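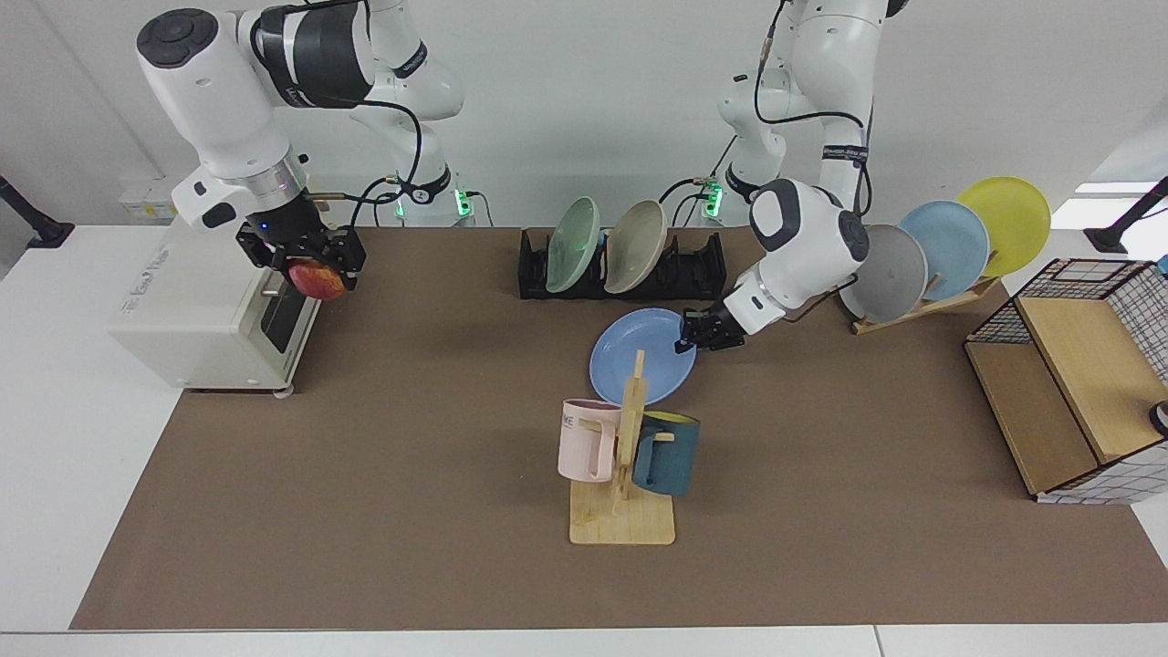

**To:** kotus-planning list
**From:** Yiran Xu
**Date:** December 21, 2020
**Subject:** Re: Replanning stalls when both arms hold an object

Dear colleagues,

Thank you to Wenjie Peng for the report quoted at the end of this message. The Genholm group has repeated the test with the current Kotus planner and can confirm the behavior.

The stall occurs when each gripper has an attached object and a new goal arrives for one arm only. The kitchen task triggers it easily: the right arm has an apple at the front of the toaster oven while the left arm has a plate above the mat, close to the mug tree. The planner then treats the plate as a moving body, although the left arm has been told to hold its position. Every candidate path for the right arm is checked against the full swept volume of the left arm and its plate. In our log, one request produced 1352 collision checks before the time limit was reached. With the left arm marked as fixed, the same request finished after 965.

We therefore propose the following changes:

- An arm with no active goal will be entered in the collision model at its last measured joint positions, together with any attached object.
- The padding on attached plates will be a separate setting, `attached_padding`, so that it no longer follows the padding used for the arm links.
- The time limit will be counted from the start of planning. At present it includes the wait for the perception update.

The second change requires care. Plates are thin and are gripped at the edge, and the pose estimate is least certain in tilt. We ask that sites keep their present padding until the new setting has been tested against their own plate models.

A patch is available on the `fixed-arm` branch. It does not alter the interface to Xiao, and existing task files will load without changes. Comments should be sent to this list before the February release.

Yiran Xu
Genholm, Motion Planning

> On the earlier release, Wenjie Peng wrote:
>
> We see the planner stop responding for roughly 40 seconds when the right arm is given a new goal and the left arm is holding a plate. Releasing the plate clears the problem. The log shows no error, only repeated entries from the collision checker.
>
> Is the idle arm meant to be replanned as well? The manual is unclear on this point — section 2 suggests that it should be left alone.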